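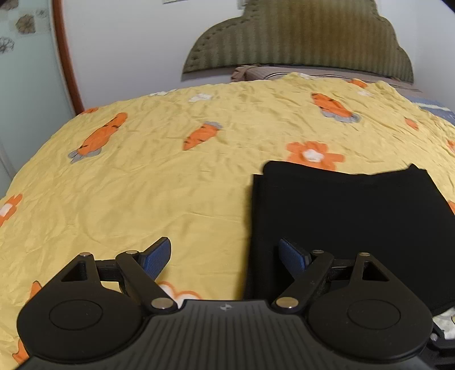
Estach, Mar 1, 2020

Folding at Home: What We Learned About Dark Clothes on a Busy Bedspread
Project report by Ertuğrul Özkan and Malte Ostermann

When we had to choose a topic for our home textiles project, almost everybody in our group went for stain removal or dyeing, and we nearly did too. Then Malte mentioned that he spends more time folding laundry than washing it, and I laughed, and then I thought about the heap on my own chair and stopped laughing. So folding it was! We wanted to find out which way of folding soft dark clothes keeps them flattest in a drawer, and whether the place where you fold makes any difference.

We did all our folding on a bed, the way most families we asked seem to do it. The bedspread is a cheerful mustard yellow with carrots and big orange flowers on it, and we grew very fond of it over the weeks. It was a real help as well. Black cloth shows its outline beautifully against yellow, so you can tell right away if one side is leaning out or a corner has come up in a point. On my own navy blanket at home I could hardly see where the shirt stopped and the blanket began.

We tried 3 methods. The first was the plain one my grandmother uses, sides to the middle and then in half. The second was folding in thirds, and the third was rolling, which Malte had picked up on a camping trip and was very loyal to. We made 59 folds in all, 32 of them in thirds, which I know is uneven, but we kept going back to that one to get better at it. Each finished piece went into a drawer overnight, and the next day we gave it a mark for creases.

Thirds came out best for anything thin. The stack lies flat and you can lift it without it falling open. Plain halves were quicker, and if you have a big family and a full basket I would still say go with halves and don't worry. Rolling saved the most room, but the hems came out wavy, and Malte has accepted this with good grace (mostly).

The part we had not planned for was the narrow pieces. Belts, ties, straps, long strips of cloth, they all want to slide back into the heap they came from. We had 6 of them and they took us longer than the shirts did. What worked in the end was holding a strip by both ends and pulling it out straight before doing anything else with it.

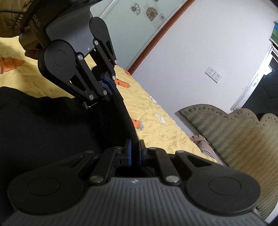

A long black strip held at both ends over the yellow bed sheet.

After that it can be laid down and folded back and forth in short lengths. It does need a bit of patience, and it is much nicer with two people talking while they work.

If we did the project again we would smooth the bed first every single time. A wrinkle underneath easily becomes a wrinkle in the bottom layer, and we marked down several good folds before we understood that. We would also like to try heavier things, sweaters above all, and we hope to do that in April.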